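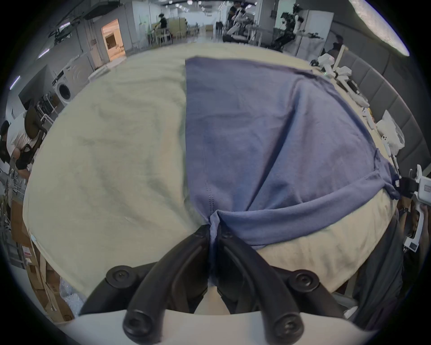

**Do I have to iron first?**

No. Spread the shirt on the bed and chase the worst wrinkles out by hand. Saltside guests have never sent one back over a crease.

**Can I fold on the bare mattress?**

Put a fitted sheet on it. Towels go in their own stack, off to the left.

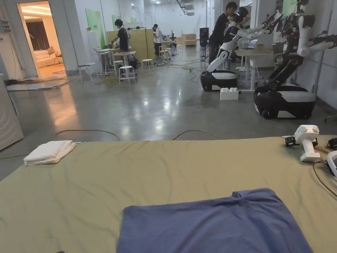 Darwish asks whether the left is a rule or a superstition. It's a rule -- the superstition is matching socks.

**Which edge goes first?**

The hem. Pull the corners out before you bring it up, or you'll be folding a trapezoid.

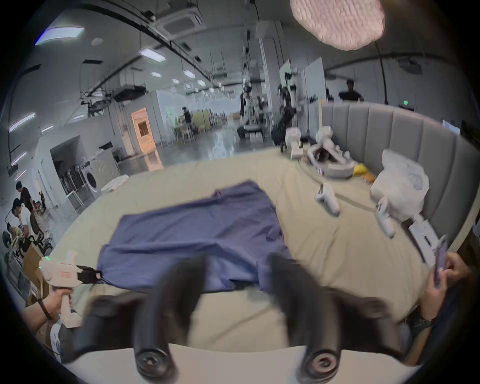

*Bethel Nigatu*

Sleeves go in last. I've heard the arguments.

**What if it ends up in a heap anyway?**

Shake it out and start again. You have 20 minutes per basket, and heaps are included.

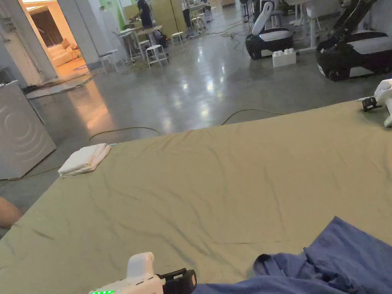 ## Putting away

**Where do the stacks go?**

Whites on the top shelf, blues under them.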